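Notebook, loot table rework, Gruvevel build
September 2020 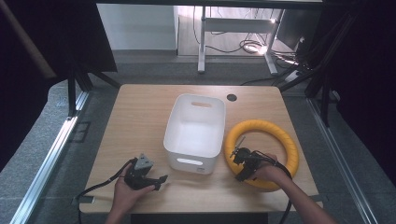
Category: Game balance / Resource drops

Picked up from Aleksi's entry on the Tellcombe map. Question is still why the ore nodes on the north ridge pay out less than the table says they should.

Setup: build 961, fresh save, no boosters, solo. Ran the ridge loop 40 times from the Brennan gate, clockwise, mining every node on the path. Left the cave alone because its nodes use a separate table.

Result: 242 ore picked up. The table predicts more than that by a clear margin, and the shortfall is the same sign in every batch of 20. Not noise.

Checked the obvious things first. Drop weights in the sheet match the weights in the build. Pickup radius is unchanged. The node respawn timer resets on zone exit as intended, but it does not reset if the player leaves by the ferry. Logged separately, does not affect this loop.

Likely cause: nodes on a slope spawn their drops at the node origin, which sits below the terrain mesh on the steeper tiles. Drops fall through and despawn with no log line. Forced one on the tile east of the Nolach shrine with the debug camera under the terrain and watched two pieces go. Flat tiles are fine.

Aidan Ní Bhriain wants to raise the weights on the ridge to compensate. I would hold off - that hides the bug and overpays anyone who farms the flat tiles. Better to offset the spawn point along the surface normal and rerun.

To do:
Offset patch, then repeat the loop with the same save.
Add a log line for drops that despawn below terrain.
Ask Aleksi Räsänen if his Tellcombe numbers included the quarry, which is also steep.
Ferry timer bug can wait until the December branch.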